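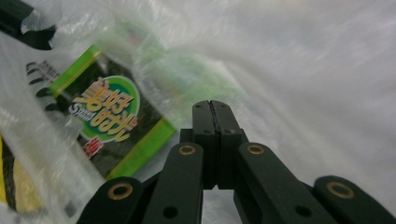
Written rules for two-handed gripper demos with plastic bags?

Posted in Robotics > Data collection > Good practice
3 answers

tabletop_ops

We record tabletop tasks with a pair of hand-held grippers at our Motero site. Up to now the operators have mostly done boxes and cups, and our rule sheet was written for those. Last month we added grocery tasks, where snack packets and other small things are inside a thin plastic bag and have to be moved or taken out. The sheet doesn't cover bags at all.

What I need is something short that I can post at the table. Mainly:

Is the operator allowed to pinch the film, or only the item inside?
When does an episode get thrown away and when does it stay?
How often should the finger pads be checked?
Who decides if the bag is too worn to use again?

I have asked Zellard (they make our grippers) and they only have a document about charging and storage. If somebody has a sheet they are willing to share, even a rough one, I would appreciate it.

Simanjuntak_bench

We have had a bag section for a while. It is not a standard of any kind, just what works for us.

Film. Pinching the film is allowed if the task text says to move or open the bag. If the task text names an item, the operator has to take hold of the item. A grip through the film gets its own label, "through bag". Do not mix it with the direct grips. We did that in January and had to relabel a whole set by hand.

Pads. Check both pads on both grippers before the first episode and again after every break. Look at the top edge and the inner face. A worn edge is okay to use if the pads still meet evenly when closed. If a pad has a sharp point that catches on film, swap it. Write the swap in the log with the time, because the grip looks a little different afterward and people will ask.

Linkage. Thin film gets pulled in between the arms more easily than you would expect. If it happens, stop, open the gripper fully, and free it by hand. Don't shake it loose. That episode is thrown away.
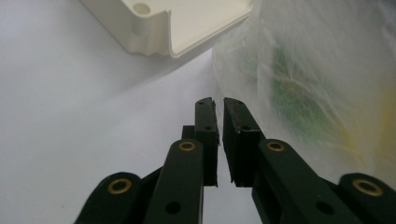 Pads slightly open next to a bag. Uneven top edges like these go in the log even if you keep using the pads.

Bags. We retire a bag after 6 episodes or at the first tear longer than a fingertip, and the operator decides. We used to make them ask the shift lead and it only slowed things down.

Discards. Keep failed grips. A slip followed by a second try is good data. Throw the episode away if an item leaves the table, if a bare hand touches anything in the task, or if a cable drags the bag.

Reply from tabletop_ops

Thanks, this is most of what I needed. What do you do about cables? Ours come off the back of the grippers and our current sheet says only "keep cables tidy", which everyone reads differently.

Reply from Simanjuntak_bench

Ours says: each cable goes over the outside of the hand and down beside the forearm, never between the grippers. Leave enough slack to reach the far edge of the table without a pull. Anything on the floor where people walk gets taped down before recording starts.

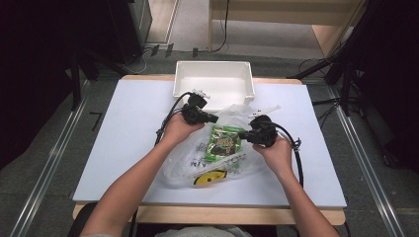
pastell_user

Just use stiffer bags. Problem solved.

fourth_bay

I don't agree with the stiffer bags. If the task is groceries then you want the kind of bag groceries come in, otherwise the data is for a different task.

Two things I would add to the sheet above. First, write down the start state. Ours says which way the bag opening faces and which items are in it. Without that, each operator sets it up their own way and you get 3 versions of the same task by the end of the day.

Second, limit the shifts. Holding both grippers up is harder on the wrists than it looks. We do 2 blocks in the morning and 2 after lunch, with a real break between blocks. If someone's wrists hurt they stop for the day, and that is written on the sheet too.

I can't send our full sheet since it was made for the Pastell project, but the parts above are fine to copy.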